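## Next year's gripper money, such as it is

The equipment request for next year has gone upstairs, and for once it fits on a page. Mi-kyung Jeon asked every group for three lines: what you want, what it costs, what you will give up if the answer is no. We managed the first two. The third came back with "sleep" on it and has been returned for revision.

Our biggest line is hand-held grippers. We would like 10 more, plus spare finger pads, which we go through the way other departments go through coffee. Altilon has quoted us for the lot. Hedegaard quoted less and then added shipping, at which point the two became good friends. Pads are a separate line this time, at 200 pairs, after last year's plan of hoping they would last. 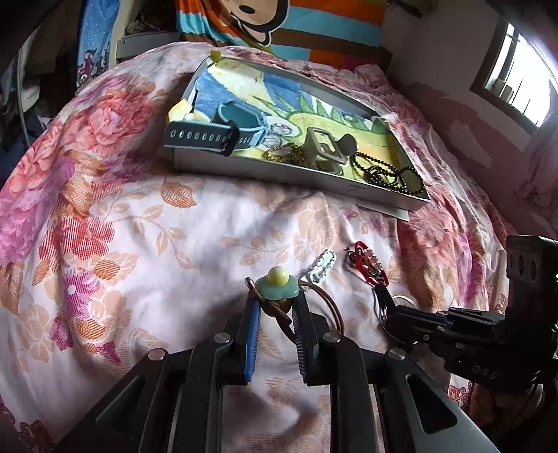
Graltinitz, 13 Dec 2020 – Small things are where the money goes. A fried-egg keychain charm between two ribbed blue pads, with a hair clip waiting on a floral quilt and a tray holding a watch and necklaces just beyond, is a fair picture of the work we are budgeting for. Big boxes are easy to plan around. Chains and key rings eat hours, and hours are the line finance reads twice.

So Tae-yang Ha has put in for a trinket fund: 100 a month, receipts required, no jewelry anyone would cry over. The annual ceiling for household odds and ends is 2000, bedding included. Finance wanted to know whether quilts count as capital equipment. They do not, though it was a pleasant afternoon of emails.

The Arkimberg arm is off the list again. It is a lovely machine and it would need a stronger floor – the floor was quoted too, and we have agreed not to discuss it until March.

Changes to pad sizes go to Mi-kyung before the order is signed. Please write the size down. "The usual" got us a drawer full of the wrong ones.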